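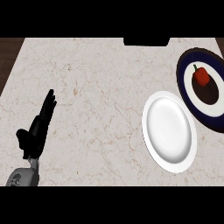
Venkatesh Unnithan keeps asking why Waaka doesn't just replan on every tick, and fair enough, I asked myself the same thing for 2 months!

Short version: it gets jittery. So the planner holds a path until the target pose drifts, then builds a new one (up to 3000 samples, then it gives up and tells you so). There are 417 sim episodes in here, all kitchen counter stuff, pepper and plates included. Start with the replay script, it's the friendliest bit. Left-hand configs are still a mess, sorry, I'm working through them.

Contact: Dinesh Bhat, Girnitik | Back to top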